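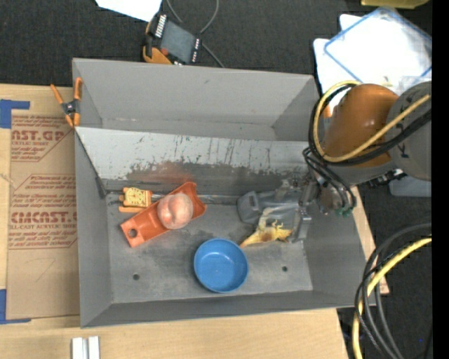
I've had the Vinditz gray bin since July and it's earned its spot on the table. It's big, it's rectangular, and the walls are nice and high, so toys that get tossed in tend to stay in (the whole point, right?). I paid 82 dollars at the Callham outlet, and my sister thought I was nuts until she saw how much junk it swallows!

Mine gets the little stuff: a blue bowl, a toy clock, a yellow lizard-looking guy, an orange scoop, a squishy-looking peach. The sloping sides make it easy to reach down and grab whatever you're after, and I love that.

Complaints? Gray shows smudges like crazy, and I've pretty much given up on keeping the floor of it clean. It also hogs the table. I had a Corrigan tub before this, 10 bucks cheaper, and it was easier to carry up the stairs. Still, I'd buy the Vinditz again. Four stars, and I'd go five if they sold a lid.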